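Chapter 5
Work Surfaces, Coverings and Floor Layout

Learning objectives

After studying this chapter, the reader should be able to:
Specify a bench top and a disposable covering for light assembly and handling work.
Fit a paper covering with a correct margin and record the fit.
Lay out a numbered work station on a soft floor.
Tell the difference between a permanent boundary and a temporary one.

Key terms: bench top, covering, margin, cable port, station number, boundary, hazard marking, turnover.

5.1 Introduction

Chapter 4 dealt with the storage of small parts before they reach the bench. The present chapter deals with the bench itself and the floor on which it stands. The two are treated together. A bench that is well covered but badly placed will be bumped, and a well-placed bench with a poor covering will give dirty parts and lost time.

The term "light handling" is used in this book for work on items that can be lifted and turned with the fingers, with no vise or clamp. Typical items are strips, blades, brackets and small folded parts. Loads on the bench are low, and the main demands on the surface are that it be flat, pale and easy to renew.

The bench top is usually wood or a coated board. Bare wood is acceptable where no oils are used. Its grain, however, makes narrow dark parts hard to find, and it picks up scratches that later catch thin edges. A sheet of plain white paper removes both problems at low cost. Paper also takes pencil marks, so the outline of a part or the position of a stop can be drawn directly on the surface and thrown away at turnover.

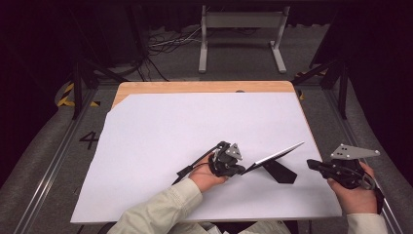

COVERINGS AND MARGINS

5.2 Paper coverings

A covering should take up most of the top but need not take up all of it. The strip left bare along an edge is called the margin. A margin at the far side of the bench keeps paper clear of any hole in the top and gives the worker a straight reference line. On the wooden top shown, the far margin contains a small dark hole near its middle, and a narrower band of wood remains along the right edge. A wedge of bare wood is also left at the upper-left corner, where the edge of the sheet runs at an angle.

Three rules apply to the fitting of paper.

(a) The sheet is cut from the roll with the top already clear. Cutting on the bench is not permitted.
(b) The near edge is fixed first, then the far edge. Fixing in the opposite order tends to leave a fold where the forearms rest.
(c) No paper may cover a cable port. See Table 5.1.

Where a dark item is handled, the white ground gives the necessary contrast. A strip with a white edge is a harder case. It is best tilted so that its darker parts or its shadow separate it from the paper. Long tools and rods are laid down or carried at a slant across the sheet, with the free end away from the item being worked.

5.3 Turnover of coverings

The turnover period is the number of work cycles between one sheet and the next. For dry items this book uses 500 cycles as the upper limit. For items with any surface residue the limit is 131 cycles. A torn sheet is changed at once, whatever the count. In the Olness trials, described by El Ouafi in Section 5.7, sheets with a folded corner lasted as long as square sheets, provided the fold lay outside the reach area.

5.4 Floor and station marking

Carpet reduces noise and protects dropped parts, but it hides screws and holds dust. Gray carpet is a fair compromise between showing dirt and showing small dark parts. Each station carries a number, set on the floor where it can be read from the approach side. The station in the photograph is number 4.

Boundaries are of two kinds. Metal rails, such as those to the left and right of the table, are treated as permanent in all drawings. Tape is treated as temporary. Yellow-and-black tape is reserved for places that call for extra care in passing and should be kept short; long runs of it are soon ignored.

Review questions for this section appear on page 17 of the Workbook. Readers using the Ceseck edition should note that margins there are measured from the center of the bench top.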